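Strawberry Rim Glass Bowl — Prividon Tableware

Product code 1358. Sold singly or as a pair.

A clear glass bowl with a pink-orange tint on the inside and small pink strawberries printed around the rim. It comes in two sizes. The smaller holds 382 ml and suits fruit, yoghurt or a scoop of ice cream. The larger holds 793 ml and will take a salad for one or a helping of noodles.

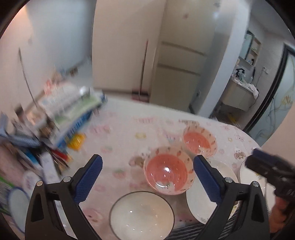

Both sizes go well with plain white plates and bowls, so there is no need to replace what you already have. On a patterned cloth the clear glass lets some of the print show through — worth bearing in mind if you like a busy table.

Care
Wash by hand in warm water with a soft sponge. Scouring pads will wear the strawberries away in time. Not for use in the oven or microwave. Let the bowl come to room temperature before adding hot food.

Size and weight
The small bowl weighs 216 g. Please allow for slight differences in the tint from one bowl to the next.

Delivery
Each bowl is wrapped in paper and sent in its own carton. Pairs go out in one box with a card divider. Breakages must be reported within seven days — keep the packaging until you have checked the glass.

Next delivery into stock: October.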